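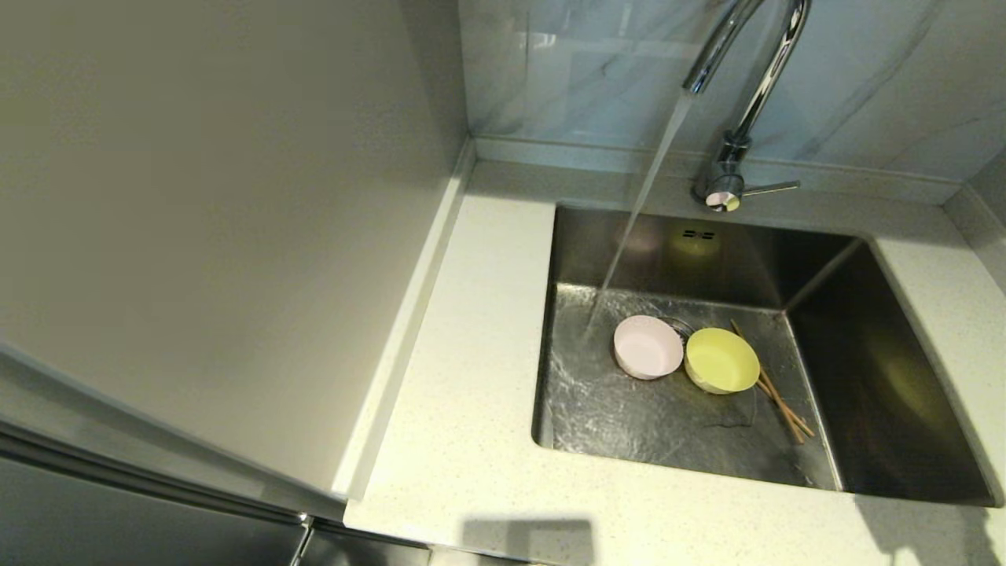

Akosua Akpalu wrote in to ask whether our house rules are meant for the machine or for the person standing next to it. Good question, and one I get a lot at Muvel! The answer is both, so I've put it first and the rest of your questions follow.

Which rules are for the robot and which are for me?
The robot's rules cover speed, reach and when it has to stop. Yours cover where you stand, what you leave out and who holds the stop button. We keep them on one sheet because people kept reading only their own half (me included, for the whole first month in Datville).

Can I run washing-up tasks with the tap on?
Yes, as long as someone stays in the room from the moment the water starts until it's off again. Bowls and chopsticks are fine in the basin. Sharp knives are not, ever – take them right out of reach before you begin.

How close can I stand?
Two metres while the arm is powered. If you need to move a bowl, press stop, wait for the light to go amber, then reach in. I know it's tempting to nip in between moves. Please don't.

Does the drain matter?
It does! A bowl can settle over the drain and the water backs up faster than you'd think. Have a look before each run and nudge things clear if you need to. An overflow slot is a nice thing to have, but don't treat it as your plan.

What goes in the log?
Start time, stop time, your initials and anything that got dropped, chipped or splashed. Plain words are best. "Bowl tipped, stopped, righted it" is a perfect entry. Yaw Ankrah has read all 305 of our entries from Zikness and the short ones are the ones he could use.

Do I need training first?
Yes, two supervised sessions, then 16 runs with somebody signed off in the room. If you trained on the old Ametepe kit you still do the two sessions – the stop button is in a different place and your hand will go to the wrong side.

What if I break a rule by accident?
Stop, write it down, tell whoever's on shift. You won't get told off for it. I'd much prefer a dull note in the log to a surprise later.

When do the rules change next?
We go through them again in November. Send me anything that's unclear before then, even if it seems small.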